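Subject: Re: [chores] Can they wipe a table yet?

Hello all,

I answer below the part of the earlier message that interests me most.

> We saw the arm at the Nuston open day fold 20 towels without dropping
> one, and our people came home very excited. So my question to the list
> is simple: if it can fold, why can it not clean up after lunch? For our
> kitchen in Suscombe I would buy one tomorrow.

I understand the excitement, but I think folding and cleaning are different kinds of work. A towel is large and it is always a towel. Dirt on a table is small, it has no fixed shape, and the machine must first decide that it is dirt. In our workshop at Kimier we tried wiping with a two-finger gripper holding a sponge. In 100 attempts the arm moved very nicely over the whole surface, and in most of them it left the crumbs in a neat line at the end of the stroke. It did not know that it had to look again.

Consider an ordinary white table, with a few dark specks, a reddish-brown one and some faint smudges. A person passes a cloth over the specks, rubs a little harder at the smudges and knows when to stop.
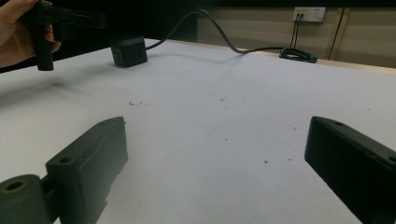
Nouri wrote to me off the list that I am too strict, and that a machine which wipes everything 4 times, clean or not, would already be good enough for most kitchens. It costs only time, and the machine has plenty of time at night.

I accept this for an empty table. But tables at home are seldom empty, and a cable lying at the back is enough to spoil the plan. Our arm pulled one down in the first week. Now we clear everything by hand before we start — so a person still does half of the chore.

Has anyone on the list tried feeling the dirt through the sponge, with a force sensor, instead of looking for it? We have 200 recorded strokes with force values and I can share them, but the file is not well ordered. Please write to me directly if you want it.

Best regards from Kimier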